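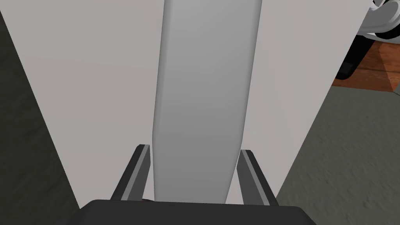

*Hohes, hellgraues Teil zwischen den zwei Fingern des Greifers*

# Eine Wand mit Rauputz streichen

Eine raue Wand braucht mehr Farbe als eine glatte, und das wird beim Einkauf oft vergessen. Bitte rechnen Sie zuerst die Fläche aus und lesen Sie dann auf dem Eimer nach, wie viel pro Quadratmeter nötig ist. Für rauen Untergrund steht dort meistens ein eigener Wert.

1. Den Staub mit einem weichen Besen von oben nach unten abkehren.
2. Mit der Hand über den Putz streichen. Wenn er sandet, kommt zuerst Tiefgrund darauf.
3. Leisten und Steckdosen abkleben. 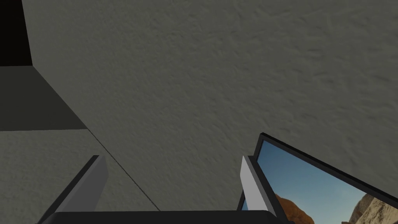 Für Rauputz nimmt man eine Rolle mit langem Flor, denn eine kurze erreicht die Vertiefungen nicht. Rollen Sie zuerst senkrecht, danach quer, und zum Schluss ohne Druck wieder in eine Richtung. Ein dunkles Grau mit etwas Grün, wie an der Wand mit dem schwarz gerahmten Bild, zeigt jede helle Stelle, die man in einer Mulde übersehen hat. Bei solchen Tönen plane ich immer zwei Anstriche ein.

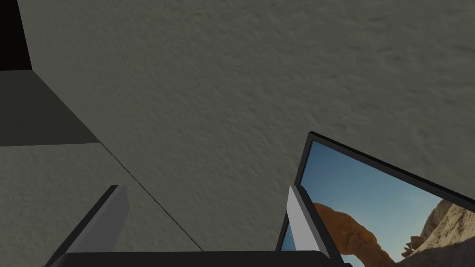 **Werkgruppe Innenausbau, Trollamitz**

Die Ecken macht man mit dem Pinsel, aber immer nur ein Stück voraus – die Farbe soll noch nass sein, wenn die Rolle dazukommt. Im August trocknet sie schneller, dann arbeitet man besser am Abend. Zwischen den Anstrichen warten wir 6 Stunden. Das Klebeband zieht man ab, solange der letzte Anstrich noch feucht ist.
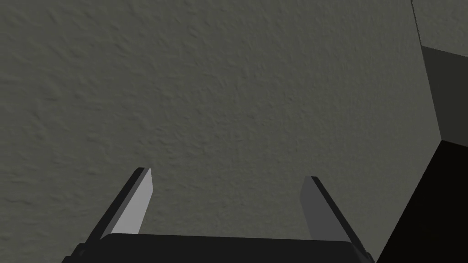

Man solle die Farbe für den ersten Anstrich leicht mit Wasser verdünnen, schrieb uns eine Leserin, dann laufe sie besser in die Vertiefungen. Das ist möglich, aber bitte nur so viel, wie der Hersteller erlaubt. Den zweiten Anstrich machen wir immer unverdünnt.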